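3.2 Drying and storage of household textiles

Households in Gandby and Bruston were asked to keep a laundry diary through February. Each diary recorded the size of every load, how it was dried, and where the clean items were kept before being put away. Most homes in both towns dry indoors over winter, and the colour and weight of the fabric had a clear effect on how long items stayed on the rack. Dark, heavy cotton was the slowest. Light synthetics were often put away the same evening.

We had expected the cupboard to be the usual end point. In the diaries, the bed was listed more often than any other surface for sorting and folding, and some items stayed there until bedtime. This matters for the moisture readings in Section 4, as bedding can take up water from clothes that are not fully dry.

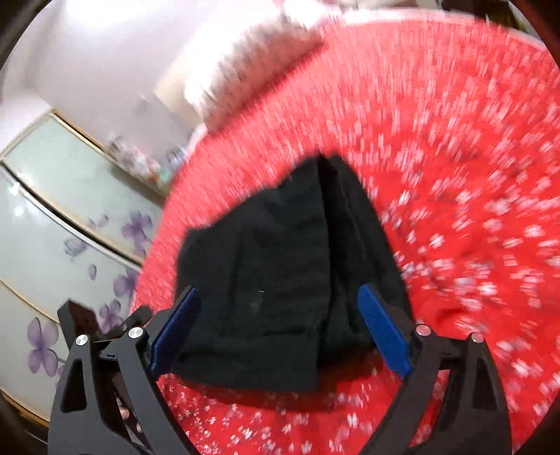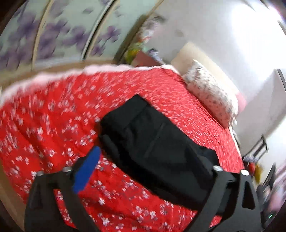 Figure 2. Black fabric item, folded or bunched (first image); folded black garment on a red floral sheet (second image).

Moisture was read with a Pavo pin meter at 2 points on each item, once at the thickest seam and once on a single layer. Seams gave higher values in nearly every case. We followed the Ugwu scale for grading, in which a reading of 8 or less is treated as dry enough for closed storage. Spin speed was taken from the diary entry, and loads spun at 600 rpm were analysed separately from those spun at 1000 rpm.

Diaries with missing spin speeds were left out of the drying model but kept for the storage counts. Loads finished in a tumble dryer were also kept, with the dryer setting entered as its own variable.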